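Thread on dry-toasting soybeans on a portable induction cooktop, for people who asked about the numbers. Setup, timings, what scorched, what I changed.

Background: I run the prep bench for the Zindville evening kitchen classes. Toasted soy goes into two of the recipes, a coarse flour and a snack mix. Until February we toasted on gas. The new room has no gas, so everything got reworked for a single portable hob on a table.

First point, and the one that generated most of the email. Induction heats the metal of the pan and the glass only gets hot from the pan sitting on it. With dry beans there is no liquid to carry heat sideways. A dry pan on induction shows you the exact shape of the coil underneath. Expect a ring.

Ring test, which I recommend before you put any food in: dust the cold pan with a thin layer of plain flour, run it on low, watch where it browns. Mine browned in a band, pale in the center, pale at the rim. Write down which part of the pan is hot. Wipe it out. Done.

Pan material. A stainless pan needs a magnetic base for this to work at all. Stick a fridge magnet to the bottom. If it holds firmly, use it. If it slides off, no amount of button pressing will help. Weak grip means it may run but will cycle on and off and report errors.

Base flatness matters more than people think. A bowed base rocks on the glass and the coupling changes every time you stir. Lay a steel ruler across the bottom. If light comes through in the middle, pick a different pan.

Size: match the pan base to the marked zone on the glass. Smaller than the zone, and some hobs shut off. Much larger, and the outer beans never get toasted except by whatever heat creeps out to them, so you are stirring to make up the difference.

Power. The hob I use is rated at 2,000 watts. I have never toasted beans anywhere near that. High settings exist for boiling water. For dry legumes I stay in the bottom third of the range and accept that it takes a while.

Circuit check. Anyone sharing an outlet between a hob and a toaster: add up the ratings on the two labels. Ours came to 2,698 watts for the pair, and the outlet circuit in the old room was not good for that. Separate circuits or one appliance at a time. No power strips.

Temperature settings on portable hobs are a guess made by a sensor under the glass. It reads the underside of the pan after a lag. With an empty or dry pan the lag is bad. Use the power levels and ignore the temperature mode for this job.

Never preheat the empty pan on high while you look for the beans. Thin stainless will discolor fast and can warp. Beans in first, then power.

Beans. Dry whole soybeans, picked over for stones and splits. Splits scorch first and make the batch taste bitter. I do the picking on a white plate, a handful at a time, good light.

Rinse or no rinse: I rinse, then spread them on towels overnight until they are dry to the touch. Surface moisture is fine in small amounts, it buys a few minutes before anything can burn. Wet beans will stick to stainless and tear their skins.

Depth is the variable that ruins most batches. One layer, two at most. A heaped pan means the bottom layer is toasting and the top layer is in storage. If you have a heap, split it into batches or plan on stirring without a break.

Procedure, current version:
Level 3 of 10 for 5 minutes, stirring every half minute.
Level 4 until the skins start to crack and tick.
Back to level 3 until the color is an even tan.
Tip out immediately onto a cold tray.

Total for one shallow batch is 40 minutes from cold. Gas was quicker and less even. I have stopped comparing them.

Carryover: the beans keep cooking after they leave the heat. Pull them one shade lighter than you want. If you leave them in the pan with the power off, the bottom layer goes a shade too far every time.

Doneness test is to bite one after it has cooled. Hot beans feel soft even when they are finished. A cooled bean should snap and be the same color all the way through. A raw green taste in the middle means more time at low power.

Food safety note, once: raw soybeans should not be eaten. Toast all the way through. If in doubt, give the batch longer and grind one to check the inside.

Stirring tool: flat-edged wooden spatula. Metal works but the noise over a long batch is unpleasant, and it scratches a polished interior. Silicone is acceptable if it is rated for the heat.

Handles. A pan with a handle on each side is easier to tip than one long handle, particularly with a load on board. Check the fixings before each session. The ones on a thin rod loosen with heat cycling. Half a turn with a screwdriver, no more.

Table layout. Hob on one side at the front, pan beside it until needed, small dishes behind, water at the back. Anything with a cord goes to the edge with the cord running away from the person cooking.
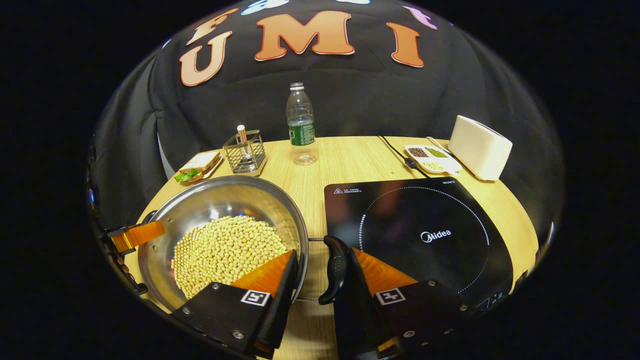
Soybeans in the pan, hob to the right, divided dish and toaster behind.

Small seeds do not go in with the soybeans. Their timing is completely different. Mung beans take a fraction of the time, the dark seeds less again, and anything fine will slip under the soybeans and burn there. Toast separately, combine cold.

A divided dish is the right container for those. One compartment per seed, no stacking of little bowls, and you can see at a glance what has not been done yet.

Keep paper, bottles and plates off the glass. Also keep wire utensil holders off it. Small metal items over an active zone can heat up. Most hobs will detect and refuse, some will not.

Cleaning the glass: wait for it to cool, damp cloth, drop of dish soap, dry cloth. Bean skins leave a brown film if they get caught under the pan. Lift the pan, do not drag it. Grit under a dragged pan is how the surface gets scratched.

Cleaning the pan: a straw-colored or rainbow tint on stainless is heat oxide. Diluted vinegar takes it off. It has no effect on the next batch, so remove it only if it bothers you.

Storage after toasting: fully cold, jar with a tight lid, two weeks at room temperature for whole beans. Ground, use within days. The oil in it goes stale fast.

Grinding: I use the Ciltitari hand mill on its second-coarsest setting. Electric blade grinders work in short pulses. Continuous running warms the flour and it clumps.

Correction to the older version of this thread: I said level 5 for the middle stage. That was on the Vimatcombe unit, which runs cool for its marked level. On anything else start at 4. The level numbers are not a standard and mean nothing between brands.

Sheet with the timings is pinned in the Munasinghe room next to the sink. Revised 2023-10-17. Throw out the copy that mentions gas.

Open item: a heavier pan with a thicker base should shrink the ring. I have one to try and will post the flour test when it is done. Same beans, same level, same depth.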